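Subject: Re: [home-automation-talk] Clearing a table, are we there yet?

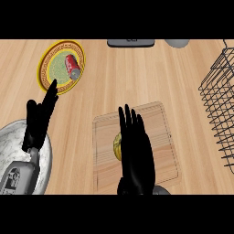

*Picture: simulator render, M. Kalogeropoulos / Nestik kitchen set*

Dear Gwenllian, dear all,

thank you for the long message. I answer only the part on tables, the laundry part I leave to people who know cloth better than me.

On February 7, 2020 Gwenllian Beddoe wrote:

> We tested the Wesivell arm in the canteen at Meredith and I was disappointed. It picks a cup if the cup stands alone. Put a plate under it and a rack beside it and it waits for a person. My managers ask me if they should plan for a machine on the evening shift. What should I tell them? And is simulation worth anything for this, or is it only nice pictures?

For the evening shift I would tell them no, not this year and I think not the next one.

The render at the top is from our table task. There are two hands with fingers, a soda can lying on a plate, a cutting board with a round fruit on it, and a wire rack at the right side. For a person this is a very small job. For our controller the can is the worst item. It lies on its side, and if the fingers push it a little before they close, it rolls. The plate has a rim, so the hand must come from above, and then the thumb has not much space.

In August we ran this task 500 times with small changes of the positions. The can was lifted and put down in the correct place in 421 runs. This sounds good until you think of a canteen, where every failure is a can on the floor and somebody must go and look. For the fruit the result was better, I will send the table when Nodon has checked it. The rack we did not solve. Thin wires are difficult for the contact model, and fingers go between them and stay there.

About your second question: yes, simulation is worth something, but I would use it for comparing two grasps and I would not use it for promising a success rate. We moved one grasp to the real hand and made 20 trials. The order of good and bad grasps stayed the same, the numbers became lower. Friction was the main reason, I believe – our simulated fingers are too sticky.

Where I see a use today is the shop floor, if the parts are always the same and come always in the same tray. A kitchen table is different each time, and this is still the expensive part.

Gwenllian, could you tell us how high the plates are stacked at Meredith, and if the racks are wire or plastic? With this I can change the set and run it again before the next call.

With kind regards,
Michalis Kalogeropoulos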